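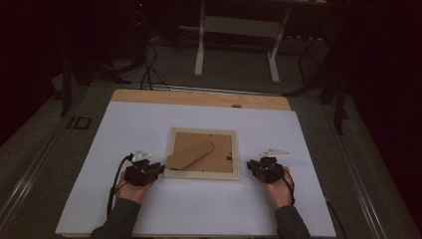 Postura build group
Minutes of the bench meeting, May 30, 2024
Held in the shared workshop, upper bay

Present: Ishbel Leckie (chair), Ernő Bodnár (minutes), Dace, Wim, Oluchi, Per
Apologies: Tamsin
Meeting opened 18:40.

1. Minutes of the previous meeting
Accepted with one correction. Item 4 gave the cable as four-core. It is five-core, the fifth being the shield drain. Corrected copy is in the binder.

2. Matters arising
2.1 Spare finger pads. Per has cut the second batch from the softer sheet. They are in the drawer marked PADS B. Batch A stays in use until it wears out.
2.2 Power strip under the bench. Replaced. Old one thrown away.
2.3 Labels on the cables. Not done. Carried forward to Wim, for the third time.

3. Hand-held grippers
3.1 Both units are in working order. Both are black, same body, same linkage. The left and right units differ only in the cable exit and in the marker code stored in the config file.
3.2 Marker fins. The white translucent fins on top of the grippers were discussed at length. Wim has measured the play in the mount at the base of the fin and considers it too large. When the fin leans, the tracked position of the fingertips moves with it, and the error is larger at the tips than at the mount. Ishbel asked whether this could be taken out in the calibration. Wim: a fixed lean can, a lean that changes when the unit is set down cannot.
3.3 Two options were put forward. (a) Print a new mount with a longer slot and a set screw. (b) Glue the fin into the present mount. Oluchi is against glue, as a broken fin then costs a whole mount. Per has broken one fin already this year and agreed with her.
Decision: option (a). Wim to print two, fit the right-hand unit first, and compare against the left before changing both.
3.4 Cable strain. The cable on the right unit runs back past the wrist and pulls when the forearm turns. Dace proposed a cuff clip, to be worn over the sleeve. Ernő proposed a longer service loop and no clip. Both to be tried. The left cable lies along the side of the board and has given no trouble beyond sometimes catching on the board corner. Corner to be sanded round.
3.5 Trigger springs. No change.

4. Work surface
4.1 The white board stays on the wooden table. It was put to the meeting that the bare table is good enough. Dace ran both and found that pale wood parts are harder for the tracker to separate from the tabletop than from the board. No one wished to argue the point further.
4.2 The board moves. It slid during the last long run and the table origin had to be taken again. Ernő suggested using the hole near the far side of the table to pin it. Ishbel does not want anything through the board. Rubber matting underneath to be tried first. If the matting fails, two low stops screwed to the table, far side only.
4.3 Board height above the table to be measured again after the matting is in, and the new value entered in the table file. Last time this was forgotten and an afternoon was lost.

5. Task set: picture frame
5.1 The frame task is now the main task. It replaces the box lid task, which is closed. The part is a picture frame with a natural-wood border, cardboard backing and cardboard easel stand, laid face down at the middle of the board.
5.2 Steps as agreed:
Start with the frame face down, hands on the board at either side.
Left unit holds the border.
Right unit lifts the free end of the easel stand and opens it.
Right unit lets go, both units take the border, frame is stood up.
Both units let go and return to the board.
5.3 Oluchi noted that the stand does not always lie the same way at the start. When it lies on a slant across the backing, the right unit has to come over the top of the frame to reach it, and the wrist gets close to the limit of the arm that will repeat the motion. She asked that the start position be fixed. Per disagreed: if the start is always the same, the arm will learn one position and fail on the rest. After discussion it was agreed to allow the slant in both directions and to write down which was used for each run.
5.4 Metal parts on the backing. The fasteners on the backing are small and dark. The fingertip can hook the one on the right side if the approach is low. Approach height to be raised. Ernő to change the written procedure.
5.5 Cardboard wear. The fold of the easel stand softens with use. Agreed to retire a frame when the stand no longer holds it upright by itself. Replacement frames to be the same type and to come out of the parts budget.
5.6 Grip force on the border. The soft wood takes marks. Marks are accepted. A split border is not, and the frame is to be taken out of use at once.

6. Arm
6.1 The Galtel arm is assembled to the fourth joint. Joints five and six wait on bearings. Per expects to fit them over two evenings once they arrive.
6.2 Wim reported that the third joint has backlash he can feel by hand. He will shim it before the upper joints go on, as access is poor afterwards.
6.3 Base plate. The plate was drilled to the old drawing and two of the holes are wrong. Dace will slot them with a file. Ishbel asked that the old drawing be removed from the shared folder. Done during the meeting.
6.4 The arm will use the same fingers and pads as the hand-held units. Anyone who wants to change the finger shape is to raise it here first, as it affects both.
6.5 Emergency stop. The button must be within reach of whoever is at the table and also of whoever is at the computer. One button cannot serve both places. Second button to be bought and wired in series with the first. No powered motion until this is done. Agreed by all.

7. Floor and rigging
7.1 Cables on the floor beyond the table have become tangled again. Ishbel asked that they be separated into power and signal, and that signal be run along the rail. Oluchi and Dace to do this together on a bench evening. Anything that is not connected at both ends is to be coiled and hung up.
7.2 Stand legs. The legs on both sides of the table have been kicked out of position more than once. Tape marks to be put on the carpet at each foot. Per pointed out that tape does not hold well on this carpet. Wim has cloth tape that does.
7.3 Black curtain to stay where it is. Light coming past it in the late afternoon washed out the markers until it was hung.

8. Parts and money
8.1 The balance stands at $1525 before the purchases below.
8.2 Approved: bearings, second stop button, rubber matting, replacement frames. Total not to exceed $145. Ernő to order.
8.3 Not approved: the Rulloseck drive board. The present board is slow but it works. To be looked at again when the arm has moved under its own power. Per asked that his objection be recorded. It is his view that the group will buy the board in any case and would save time by buying it now.
8.4 Aitken have offered offcuts of aluminum bar. Ishbel to collect. Group to take only straight lengths, as there is no more room in the rack.

9. Data and files
9.1 Runs are to be named by date, task, person and run number, in that order. Several files have the person first and do not sort. Oluchi has a script which will rename them. She will make a copy before she runs it.
9.2 Bad runs are to be kept, in the folder BAD, with one line stating what went wrong. A run is bad if the board moved, a fin was knocked, or the frame was dropped outside the board. A slow or clumsy run is not bad.
9.3 Clock difference between the two grippers. Wim has the right unit lagging the left. He suspects the hub. To be tested with the units swapped before any money is spent.

10. Any other business
10.1 Visitors are to keep clear of the cable side of the table when a run is in progress.
10.2 The soldering iron was found switched on twice. Timer plug to be fitted.
10.3 December target. Ishbel asked if the group still holds to having the arm stand a frame upright without help by December. Per: yes, if the bearings come. Wim: yes for one frame in a fixed position, doubtful for the slanted stand. Target kept without change.

Actions
Wim: fin mounts, third joint shim, cable labels, clock test, cloth tape
Ernő: order parts, revise written procedure, service loop on right unit
Dace: cuff clip, sand board corner, slot base plate
Oluchi and Dace: floor cables
Oluchi: rename script
Per: bearings when delivered, tape marks at stand feet
Ishbel: matting under board, new board height into table file, bar from Aitken
Not assigned: timer plug

Meeting closed 20:15. Next meeting at the usual time, same bay.

E. Bodnár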